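Bataineh Fund for Surgical Automation
Interim progress report, period 3
Project: Wastano (automatic suturing on practice tissue)
Prepared by: Yara Qudah, Skollen Laboratory, Firirville

1. Summary of the period

In this period we planned to complete the second work package, which is automatic needle handover and closing of a straight cut. We reached most of it, but in February we had a fault in which the right arm did not stop when it should. No person was hurt. The fault cost us five weeks, and the larger part of this report is about it. 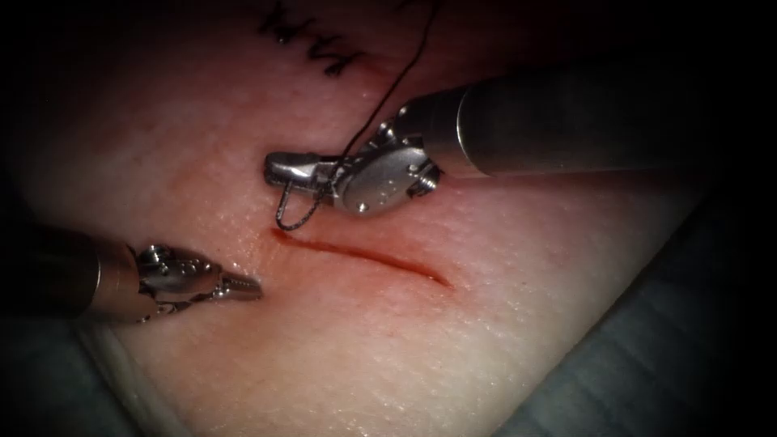
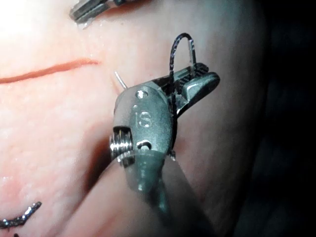 2. The fault

The needle handover is the step where our programme is weakest. One arm must let go only after the other arm has a firm hold, and both must move very little during this time. We work on a pad with a straight cut in it, and the black thread makes the step more difficult than the needle alone. When it hangs in a loop near the jaws, as it does above the cut in the first picture, the vision software can take the loop for a part of the needle and calculate a wrong grasp point. We knew of this problem from the previous period and had written a check against it.

On the day of the fault the check worked as written, and it rejected the grasp point. The controller should then have held both arms in position. The left arm held. The right arm continued with the last velocity command it had received, pushed its jaws into the pad and dragged the pad along the table. The operator pressed the emergency stop and the arm stopped at once. The drive cable of the right wrist was damaged and the pad was torn.

3. What we found

We first suspected the wrist itself, and I am sorry to say that we lost nine days on this. The cable was replaced, the joint sensors were calibrated again, and everything was in order. The real cause was in the software. When a grasp is rejected, the hold command is sent to the two arms one after the other. If the vision process was restarting at that moment, the second message could be lost, and the arm driver had no time limit after which it would stop by itself. It simply kept the old velocity.

We then looked in the older logs and found 11 other cases where the second hold message came late. In all of them the arm was already nearly still, so the operators noticed nothing. I consider this the most serious point of the report. We had the warning in our own records and we did not read them for this purpose.

4. Changes made

The arm drivers now stop by themselves when no new command arrives within the set time. This is independent of the vision process. The hold command goes to both arms in one message, and each arm must confirm it. If one confirmation is missing, power is removed from both.

We also lowered the force limit during handover. This has a cost: with the lower limit the jaws sometimes stop before the needle is fully seated, and the step has to be repeated. We accept this for now.

An operator must keep one hand at the emergency stop in every automatic run. Before February this was our habit – it is now a written rule, and the name of the operator is entered in the log.

5. Status and open points

Automatic runs were allowed again after six supervised test sessions, in which we cut the vision process on purpose during the handover. Both arms stopped each time. The loop problem in the vision software is not solved. We are labelling more recordings with slack thread, and I expect a first result in the next period.

The repair of the wrist was paid from the maintenance line of the budget and we do not ask for additional money. We do ask the Fund to move the date of the third work package by five weeks. The revised plan and the full fault log are attached as Annex A and Annex B.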